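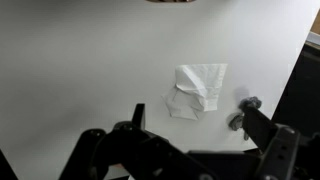

Matte white tabletop – ring marks??

gluepot_579
got the Druder matte white top in April. worried about coffee rings. anyone sealed theirs?

Farooqui
Wax. Two thin coats, buff, done.

avent_lane
No way, wax yellows. Use water based poly. Mine's 5 years old, still white

Farooqui
Cheap wax yellows. Mine hasnt.

gluepot_579
ok but does poly go shiny? dont want shiny

avent_lane
Get the flat kind. Sand with 2000 grit after – light hand

Farooqui
or just buy coasters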